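Skistmont Residents' Board > Roads and Drainage > Concrete surface breaking up on the Paiva road

5 posts, oldest first

Jailson Furtado
Posted 2022-04-02

I am putting together a defect report for the estate road between the Candisari turning and the Paiva gate and would like comments before it goes in. The length in question is 438 metres, unreinforced concrete, laid in bays with transverse joints. The drainage is a gutter channel along the kerb, and the kerb side is where most people walk.

Provisional findings are set out by type. Corrections welcome, particularly from anyone who has the original drawings.

1. Joints and surface texture

The surface changes character at a transverse line. Beyond it the concrete is still smooth. On the near side it is paler and rough, with dark speckling that is heaviest towards the middle and right. I have not settled whether the speckling is exposed aggregate or leaf fragments. It needs a stiff broom and a second look. There is also a fainter line running at a slant on the left, and a small pale patch on the right just short of the main line. I have not classified either one.

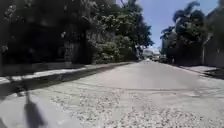 2. Disintegration of the slab

More serious, in my view. Where the top layer has gone, the concrete crumbles into sandy material which then travels. Grit on a hard surface is a hazard to two-wheeled traffic in particular, and it ends up in the channel. I propose asking for the affected bays to be broken out to full depth and recast, with the joints sealed at the same time.

I have a price of 1512 per bay from Nurker for full-depth work, excluding disposal. I have not asked anyone to price an overlay.

Iolanda Brandão
Replied

Two points on section 1.

First, you call the line a joint. Was it sawn or formed, or is it a crack that happens to run across? It matters. A joint can be raked out and resealed. A crack across the full width means the bay was too long or the base has moved, and sealing it only keeps the water out for a season or two. A formed joint ought to be straight when checked with a string line. If it wanders, I would write "crack" in the report and let them argue otherwise.

Second, 1512 per bay is a lot to ask for when you have not shown that the base is at fault. If the damage is confined to the top few centimetres, a bonded repair mortar would do and could be opened to traffic much sooner. Tap it with a hammer. Sound concrete rings, and where it has come away you get a dull note.

Jailson Furtado
Replied

It bends slightly upward at the left-hand end as you look along the road, so by your test it may well be a crack. I will change the wording to "transverse line, joint or crack, to be confirmed". Hammer test noted.

I don't agree on the mortar. The bays outside the Candisari turning were patched that way and the patches lifted at the edges. Thin repairs on a road that takes delivery lorries do not last unless the edges are cut square and deep, and if you are cutting that deep you have done half the work of a recast.

Further material for section 2. The broken area lies on the right. Stains or potholes appear near the middle a short distance on, and the slab edges can be made out where they meet the channel on the left.
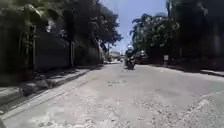
Feng-yi Yu
Replied

Before anyone recasts anything, find out where the water goes. The channel is shallow and it is on one side only as far as I know, so whatever falls on the other half has to cross the carriageway to reach it. If the crossfall has been lost through settlement, water will stand on the right and get into the slab there. New concrete on the same levels will go the same way.

I would take levels at each joint — kerb, centre and far edge — before asking for prices. A dumpy level and a staff can be borrowed from the Nurker yard. For 438 metres allow a morning.

Also, the drawings. I have the sheet for the Paiva end, drawing 531. It gives the bay layout but no base thickness.

Iolanda Brandão
Replied

Agree with Feng-yi Yu about the levels. Jailson, the patches at the Candisari turning were laid straight over dust with no primer, so I would not judge the method by them. Get both options priced. If the mortar comes in under 500 per bay it deserves a trial on one bay, and if the trial bay lifts I will withdraw the objection.

The report should also ask for the grit to be swept up now, whichever repair is chosen. Sweep away from the channel and bag it, otherwise it will be sitting in the gully by the next heavy rain.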